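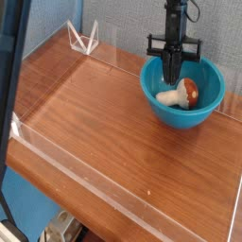
Ticket 1206: Lullik gripper, bowl pick, toy mushroom
Opened 2023-07-14 by Kylie Rutherford, Trukerstead bench

Mushroom in the turquoise bowl, on its side, fingers coming in over where stem meets cap. Lullik stops short of full close and throws code 107. Same pick with the old Gbeho jaws = no code, but they drop it on the way out.

Tried so far
- power cycle, no change
- reseated gripper cable both ends
- close force down one step, still 107
- approach 5 mm higher. Grabs cap only, slips
- swapped controler for the Plalcombe spare, same code

Timeout is set to 4000 ms on both grippers so its not that.

Need: the finger offset file for Lullik, ours might be the old one. Leaving Lullik mounted til I hear back.

Status: open, waiting on vendor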